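Rūta Raudsepp plans equipment for Catidura, which runs serviced rooms, and her June budget has one new line: two room-care robots from Benosix.

"The purchase price is the easy part," she said. "Support, spares and mapping sit in a different column, and that column runs for five years."

Her model charges each machine 700 a month, all in. Dirnum quoted less but left gripper pads out of the contract. Raudsepp put them back in and the gap closed.

She would not order for all 100 rooms. "Two units, one floor, then we look at the fault log."

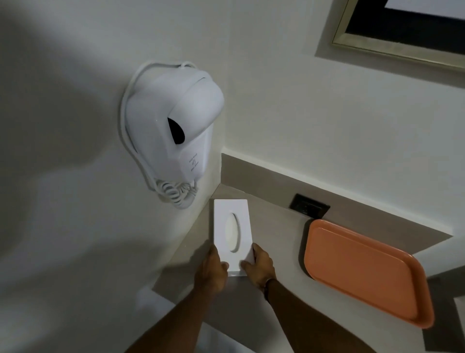 Bathroom counters take up most of her specification. Floors are a solved purchase, she said, and small objects are not. A tissue box held in both hands, close to the corner under a wall-mounted hair dryer and its coiled cord, is one of the placements she wants priced as a separate task. "Suppliers quote for a clear counter. I ask them to quote with the cord there and a tray beside it."

Mabula declined to quote on those terms. Benosix asked for the counter depth and the height of the dryer, and she sent both the same afternoon.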